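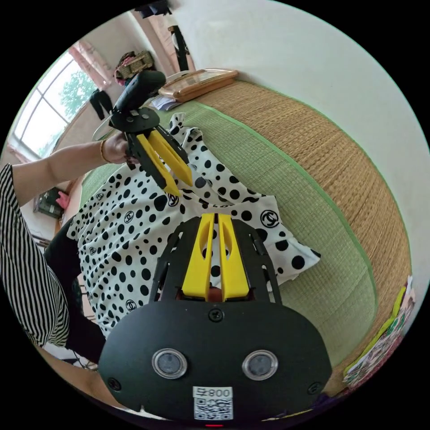
Looking after a pair of robot-teaching grippers

From the Udenar How It Works pages for curious readers aged eight and up. Last checked 28th June.

Have you ever tried to explain to somebody how to fold a shirt, using only words? Have a go at it some time, perhaps with a grown-up who promises to do exactly what you say and nothing more. You will probably get as far as "pick up the sleeve, no, the other sleeve" and then give up and show them with your own hands, because showing is so much easier.

Robots are a bit like that grown-up. A robot called Addo, who lives in a workshop in the town of Drestumier, is learning how to handle clothes, and the people who teach Addo do a great deal of showing. They use a tool called a Umarix, which is a gripper you hold in your hand. Most people use two, one for each hand, and pick things up with the yellow fingers where they would normally use their own. A camera on the gripper records what happens, and later on Addo's computer studies the recordings, over and over, far more times than you or I would have the patience for.

That part of the story gets told quite often. We wanted to write about what happens before and after, when the grippers are got ready, cleaned and mended, as it is a lovely fiddly sort of job and plenty of you have written in to ask about it.

Getting ready in the morning

The grippers spend the night in a padded case. The first job is simply to take them out and have a good look. Are the yellow fingers straight? Has a screw worked its way up? Is there any fluff? (There is always fluff. When you spend all day with blouses, socks and bedspreads, fluff gets everywhere, just as it does behind a tumble dryer.)

Next come the round windows on the base plate. A fingerprint on one of these is like a smear on a pair of glasses: the world goes foggy and you can't tell a button from a spot. They are wiped with a soft, dry cloth, starting in the middle and going round and round towards the rim. Paper towels stay in the kitchen, please, and so does the sleeve of your jumper, however clean you think it is.

Each gripper also has a white label with a number and one of those square patterns called a QR code. The people at the workshop write the number in their notebook next to the day's jobs. If something odd turns up in a recording a week later, they can look back and find out which gripper it came from and whether anything had been changed on it.

The squeeze test

Now for the fingers. You close them, slowly, and watch the tips. They should meet neatly, like your thumb and first finger when you pick up a pea. If one tip is a little in front of the other, thin cloth will slip out sideways, and you will spend a very cross morning chasing the same collar across the bed!

The teachers at the workshop do 6 slow squeezes with each hand before they begin. Then they pick up a practice hankie, put it down, and pick it up again. Anybody new to the job usually squeezes far too hard at first, which is quite natural, and the hankie is there so that nobody's best blouse has to suffer for it.

Why do the fingers have long slots in them?

This is the question we get most, and it's a good one. The fingers are made on a 3D printer, which builds things up from thin layers of plastic, rather like a very patient person icing a cake. A finger with a slot in it uses less plastic than a solid one and weighs less too. A little weight doesn't sound like much, but hold a tin of beans out in front of you while you count to 137 and then tell us what your arm thinks about it.

Printed fingers do wear out. The tips rub against cloth and table tops and slowly go smooth, and sometimes a tiny crack starts near the bottom. In April the workshop had to change 13 of them, mostly after a long spell of working with heavy curtains. They keep a tub of spare ones on the shelf, next to the biscuits.

Changing a finger

Suppose you have found a crack. Here is how a finger gets changed at Drestumier, in the proper order.

Switch the gripper off first and wait for the little red light to go out. Lay it down on a towel so it can't roll. Put a saucer beside you for the screws, and do use the saucer, even if you're sure you'll remember where you put them. Small black screws love dark carpets.

Undo the old finger with the right size of screwdriver. If the screwdriver wobbles, it's the wrong one, and forcing it will chew up the top of the screw until nothing can turn it at all. Lift the old finger away, brush out any fluff from underneath, and set the new one in its place. Put all the screws in loosely to begin with. When they are all in, go round and tighten each a little at a time, so that the finger sits flat and doesn't end up tilted.

Then it's back to the squeeze test, all of it, from the beginning.

A grown-up should be with you for this sort of job. Screwdrivers slip, and anything with a battery in it deserves a bit of respect.

Checking the recording

There is one more thing to do before the real work starts, and it's the one that tired people are most tempted to skip. The teachers make a short practice recording and watch it straight away. Can they see both finger tips? Is the picture clear, or is there a misty patch? One member of the workshop once folded clothes for a whole afternoon, 295 pieces, with a dusty window, and every single recording had a grey blob floating through it like a little cloud. They had to start again the next day, with tea.

Spotty and stripy clothes make very good practice, by the way. When the cloth moves you can see the pattern bunch up and stretch out again, and if the recording is blurry you'll notice at once.

Putting everything away

At the end of the day the fingers are wiped with a damp cloth and dried, the windows get another polish, and the batteries go on to charge where somebody can keep an eye on them. Any wobbles or squeaks are written in the notebook. The grippers go back in the case with their fingers open, so that nothing is pressing on the tips overnight.

Something to try at home

Find a pair of kitchen tongs and a tea towel. Can you fold the towel in half using only the tongs? Now try with a pair of tongs in each hand. Ask someone to watch closely and tell you which bit looked hardest, then swap over and see whether they get stuck at the same corner.

Words to know

Gripper: a tool or a part of a robot that holds things.
Base plate: the flat part that other pieces are fixed to.
Lens: a curved, see-through piece that gathers light for a camera.
3D printer: a machine that makes solid objects one thin layer at a time.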